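Washing a denim cap without losing the shape

nastia_b
Good evening to all. I have a dark navy denim cap, faded and a little fuzzy on the brim edge. I wear it every summer and now I want to wash it. My sister says the machine is fine, I am afraid for the brim. What do you do?

Imelda Tagle
Machine, cold, inside a pillowcase. I washed mine 12 times like this and the brim is still good.

kljavina19
I don't agree with Imelda. If the brim has cardboard inside, one wash is enough to finish it. Use a bowl, cool water, a soft toothbrush for the sweatband.

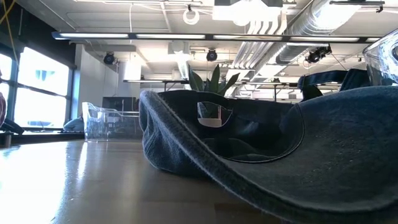
And please keep it out of strong sun when it dries. Denim gets pale in stripes, I learned this with my blue one. I leave mine upside down on the table until morning, with a small towel in the crown.

Imelda Tagle
Upside down the crown dries slowly and it smells. I put it over a jar.

nastia_b
Thank you both. How can I know if it is cardboard?

Felicidad Belmonte
Tap the brim with your nail. Cardboard sounds dull, plastic makes a click. Also close the back strap before washing.

nastia_b
I think it clicks. I will try the bowl first.

19 replies | 3,248 views | 2 shares
Contact Triltby Forums | Copyright Triltby | Back to top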